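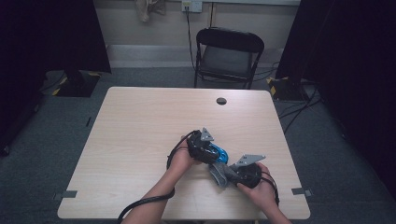

So the 4,000 word essay is in, and I've slept for most of two days since! Obsa Alemayehu marked my first draft back in July and wrote "where is your argument?" next to a paragraph I'd been really proud of. Ouch. She was right though – I'd stuffed three quotes in there and barely said a thing myself.

What helped was writing one plain sentence for each paragraph before touching the rest (I nicked this from Abenezer, who does it on the bus). Mine came to 711 words, and reading them in a row I could see that page four belonged on page two.

Then I cut. Out went 200 words of introduction, mostly me clearing my throat about "society today". I still hate doing references, and I left them until the last night again, which meant hunting for a page number in a library book I'd already taken back. Next one's on Chaucer and I haven't opened it yet.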